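**Forwarder merged its regional offices and now wants new paperwork from us. Do we have to sign?**

Nizar Chamoun

We import ceramic tile adhesive and grout in small lots, mostly less-than-container loads. For years we've used the Lomum office nearest to us. They book the ocean leg, clear the goods and hand over to a local trucker. We have a signed credit application with them and a rate sheet that we renew each April.

Last month we got a letter saying the office is being folded into one regional company called Lomum Carkwood. The letter says our account will "migrate" and asks us to sign three things: a new customs power of attorney, a new credit application and a page of updated terms and conditions. Our old contact says the rates stay the same, but the rate sheet has the old company's name on it and I haven't had a new one.

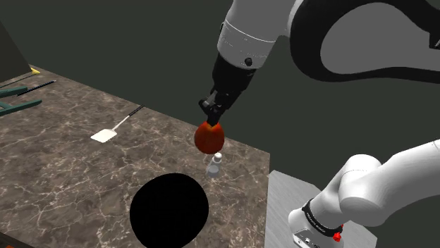
What bothers me is the timing. We have 5 shipments booked under the old account. Two are on the water and the others are waiting for cargo-ready dates from the supplier. The biggest is 1,102 cartons, and the supplier already issued the commercial invoice and packing list with the old office shown as notify party.

So I'd like to know whether the old power of attorney covers the two on the water, whether I should sign the new terms now or hold off until I have rates in writing, and whether the supplier has to redo the documents. I asked the new customer service desk and got a link to a general FAQ page that didn't cover any of it.

---

**Aoun Imports**

It depends on whether the old company still legally exists. Sometimes a merger like this only changes who manages the offices, and the company you signed with carries on under the same registration. Other times the old company is closed and everything moves to a new one. Your letter should say which. If it doesn't, ask for the full legal name and registration number of the company that will send your invoices, and compare that with your old invoices.

On the power of attorney, it's given to a named company. If the company that files your entries is going to be a different legal entity, you should expect to sign a new one. For the two on the water, ask who will file the entry on the day the ship arrives. If the old company is still filing until a cutover date, your old form should be fine for those. Get the cutover date in an email. I would sign the new power of attorney early, because a missing one can hold up a release and then you're paying storage. You can sign that one without accepting the credit terms. They came in the same envelope, but they're separate documents.

The terms and conditions need a proper read. Look at:

- the liability limit per kilo or per shipment
- how many days you have to report loss or damage
- whether they can hold one shipment against unpaid invoices on another
- payment days, and whether duties are billed on shorter terms than freight
- which state or country's law applies

When our own forwarder reorganized, the payment days for duty went from net 30 to due on receipt. It was in the small print and our contact didn't know about it either.

Don't sign the credit application until you have the rate sheet reissued in the new name, with the same validity dates as your current one. An email saying "rates stay the same" is better than a phone call, but accounts payable on their side will bill from whatever is loaded in the system. Check the first few invoices line by line. Ours had a documentation fee on them that had been waived for years, and we had to send the old quote to get it taken off.

As for the supplier's documents, the notify party on a bill of lading is there so the carrier knows who to contact. If the old office's email and phone still work, or forward to the new one, I'd leave the two on the water alone. Amending a bill of lading costs money and takes time. For the other three, send the supplier the new name and address now so they go out right the first time.
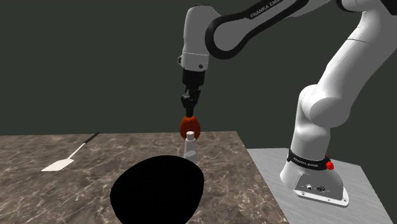 Osano had a merger like this one and the notify party was the part that went wrong. The arrival notice went to a mailbox that had been switched off, and we lost free days at the terminal before anyone called us. I'd send a test email to the address on the bill of lading today and see if it bounces. Also check the carton count on the arrival notice when it does come. When they moved our bookings to the new system somebody retyped them, and a lot that should have matched the packing list showed up as 1,030 cartons. It took two days of emails to fix.

Other than that I agree with the answer before mine, except I'd also ask for a named person to run your account. A shared inbox is no good when you have freight sitting.

---

**tm_freightdesk**

just sign it, they're all the same terms. if you don't like them get quotes from two other forwarders and move the three that haven't shipped

---

Nizar Chamoun

Thanks. I asked for the registration number and it's a new company, so the power of attorney does need redoing. They gave me a cutover date and both shipments on the water should arrive before it. I've signed the power of attorney and told them the rest will wait for the rate sheet. The test email to the old office didn't bounce, but I haven't had a reply to it either, so I'm going to call on Wednesday.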